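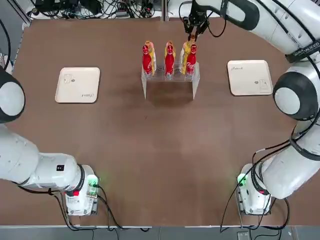
My mother kept a bakery van running for most of my childhood on patience and a good rag, and I suppose I brought both with me when the night job at Stistis came up. The cell I was given to look after was called Groleren, after a river I have never seen, and it had two arms that were older in their ways than they were in years. I always started at the bases, where the little green lights were, and I said good evening to the left one first — it sulked otherwise, or I thought it did. Then I wiped the brown table, squared the clear stand, and turned each tray until its line of lettering sat where the notebook said it should.

Search this site Enter keywords Go

The trouble that February was in the right wrist. Somewhere past 1505 cycles it had begun to drift by 2 millimeters, and by 171 more it was setting things down like a guest who isn't sure which chair is his. The day shift wanted to order a new joint from Sukprasert. I asked for Sunday night, when the building was quiet and I could hear the gears over my own breathing, and they let me have it.

I found a screw that had backed out by half a turn, so I cleaned it, tightened it, and ran the homing routine again and again until the tea in my flask was cold. After that I filled the rack and let them both reach. 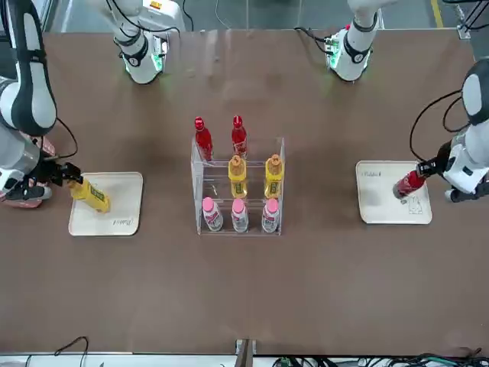 Red over one tray, yellow over the other.

I sat on my stool and watched with my hands in my lap, the way my mother used to sit in the van with the engine idling, listening, not quite ready to put it in gear. Then I opened the notebook and wrote down the time.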